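Caps and the Wire Stand - Workroom Gallery

Fladier is a small accessories label in Trarndale. We sell caps, a few scarves and not much else.
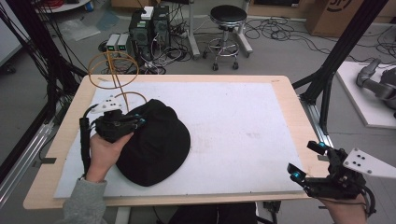 The gallery covers the work on the cap display, which we started in November. The old pegboard held 20 caps and left most of them with a flat spot on one side. Radymyr Pavliuk suggested wire stands, and we have been trying them out at the big table since then.

The cap
Plain black baseball cap, the same style we have carried from the beginning. It is still our best seller - 584 went out last year, nearly all of them in black. It lies crown up on the white board, brim to the left. Black picks up lint from almost anything, so the board gets wiped before a cap goes down on it.

The wire stand
Two rings, one above the other, in curved copper-colored rod. It is behind the cap, toward the back of the board. The first version we ordered from Purba had a single ring and tipped over whenever a door opened. We have not decided on the final color. Radymyr prefers this one, and the shop staff would like black.

The table
Light wood with the big white board laid over the top. The board makes it easier to see stray threads and crooked stitching. There is a small metal clip at the front left corner.

The stool
Black and round, on a chrome base with casters and a ring footrest. It stands on the gray floor beyond the table. I have asked for a second one twice.

The back of the room
Two black computer towers side by side, with a small white box on top. The cables on the floor need to be tied up and that job is on my list. The cardboard box is back there too, and the white shelf or cart with small things on it, one of them a blue container.

We plan to order 100 stands for the first round. If they hold up, the Clukado store gets the next batch. Caps in the current style can still be ordered by the dozen at the counter until 830 are gone, and after that the brim changes slightly.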